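The Bowls That Outlast Us

Every family I know has a cupboard that goes off like a small landslide when you open it. Ours is the one to the left of the stove, and it is full of plastic bowls. My mother bought the first few in the summer of 2000, for a birthday party on the lawn, and I believe she meant to throw them out the next morning. They have since been to the beach, the hospital, two colleges and a great many porches, and last January I took one down to mix pancake batter and found myself wondering why I was so fond of it.

So I went and asked other people about theirs, which is a very pleasant way to spend a winter. Yvette Wong, who ran the kitchen at a summer camp outside Pulemdale for 30 years, keeps hers in a laundry room because her husband has banned them from the house proper. "He likes white china," she told me, pouring tea into a scratched yellow tumbler. "I like a bowl I can drop." At camp each cabin had its own color, and grown women still write to tell her that they were Orange, or that they were Purple and had wanted to be Orange.

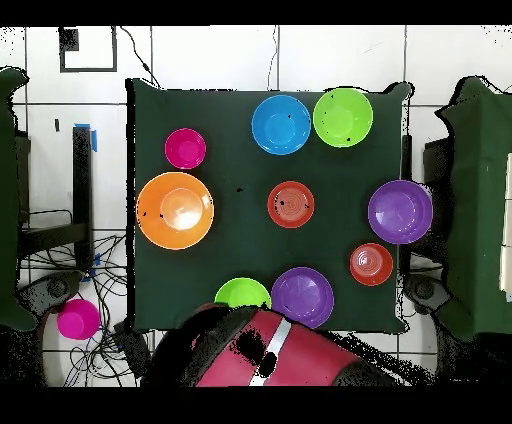 Color is where any talk about plastic tableware ends up, and I have come to think it's the whole point of the stuff. A white plate waits for the food to do something. A bright one has already started the party, even with nothing on it. Set a big orange bowl and a couple of purple ones on a dark green cloth, with lime green and blue along the far side and a small magenta cup for company, and you hardly need flowers. Dark green is kind to all of them, I find – it does for a table what a lawn does for children in bathing suits. My mother's cloth was a checked one, and the poor bowls had to shout over it.

Floarea Marinescu, who sells secondhand kitchenware from a stall she calls Rusu, after her grandmother, will tell you that matching is a mistake. She used to sort her plastic into sets and tie them up with string, and they sat there month after month. Then one morning she ran out of string and tipped everything into a crate, and by lunchtime it was nearly empty. People want to rummage, she says. They want the red cup that was in their aunt's bathroom, and they don't much care what it came with.

She gave me some advice on looking after them too, and I pass it along as I got it. Wash by hand in warm water, and leave the scouring pad alone, as a dull bowl never gets its shine back. Baking soda and a little patience will shift most of a tomato stain, though curry is there for life. Keep old ones out of the microwave, and let them dry all the way before you stack them, or you'll be prying them apart with a butter knife at 7 in the morning with somebody crying for cereal.

I went home from the stall with 2 cups I didn't need. They wouldn't nest with ours, so they live on the windowsill now, holding pencils and the good scissors, and my daughter has already asked who gets them when she moves out.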